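Ticket 892: Darum yard unit stops on cracked concrete
Product: Dokis outdoor patrol kit, trial unit
Site: Ledesma, rear lot
Status: Open, waiting on customer

Customer report
Unit halts partway down the lot on the wall route and shows "path blocked." No obstacle in front of it. Clearing the fault by hand gets it moving, then it halts again at the same spot. Happens on the outbound leg only. Started in July after the route was redrawn closer to the wall.

Tried so far
Restarted unit and base station. No change.
Cleaned front sensor window. No change.
Reloaded the route from the Tastach console. No change.
Ran the old route down the right side. Completed 2 laps with no fault.

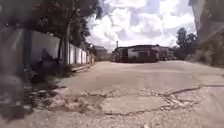
Posted by Precious Barredo, Field Support
Ledesma trial, rear lot

The new route goes over the broken patch where the cracks meet. The edges are jagged and there are loose chips of concrete around it. Tree shade also falls on the left part of the pavement, so I can't rule out a contrast problem yet. The concrete past the patch looks smoother and I would leave that section of the route alone.

Please do the following and send the log after each run:

Set ground sensitivity to 3 and run the wall route once.
Put the setting back to default. Add a keep-out zone over the patch and run again.
Repeat the second run when the shade has moved.

If it still faults with the keep-out zone on, export the full log before restarting. A restart clears the fault buffer on this firmware.

Sweeping up the chips is fine, but do it after the first run.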